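FOR RELEASE SUNDAY

Skovum opens its little corner store in Lomum, and I get to tell you about it

Hi, I'm Raíssa Vasconcelos, and I run the shop floor at Skovum. This Sunday at 10 a.m. we open the doors on our smallest store yet — one room, 23 feet of shelf, and a checkout counter I've grown very fond of.

We started with the drinks, as you would. Bent Holst drew up the shelf plan and then changed it 13 times (he says 12, he's wrong!).

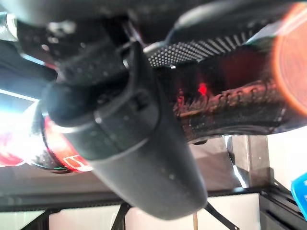 Cola was the big argument. Bent wanted it down low, I wanted it where your hand goes first, and Yasuo Kobori from our supplier Ueda sided with me, so I won. Cookies went in next to the drinks, which makes for a very easy afternoon snack run.

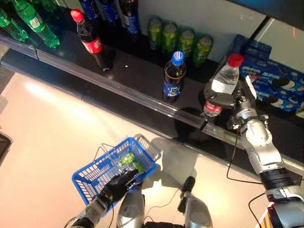
Sodas, green cans and boxes of sandwich cookies on the shelf at Skovum.

Then there's the counter. It's black with silver trim and it comes in two levels, so you can unload up top and have somewhere lower for your basket. I tried it with chips, cookies, water and a couple of cans, and there was room for all of it.
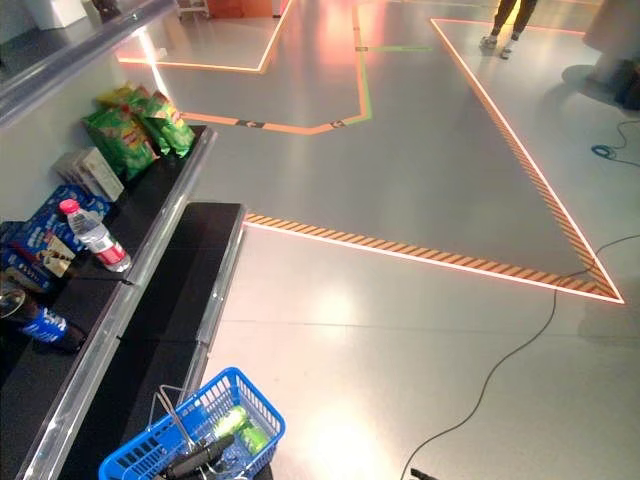
We'll be open from 7 in the morning until 9 at night, every day of the week. The first 200 shoppers on Sunday get a free drink of their choice, and Haruto Kobori will be at the door handing out the coupons — say hi to him!
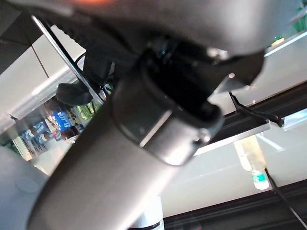 Photo: Shota Minami / Skovum

Parking is behind the building, up to three hours free. Press folks are welcome from 9 a.m., an hour before we open. Just ask for me at the counter and I'll come find you.

Press contact: Raíssa Vasconcelos, Skovum, Lomum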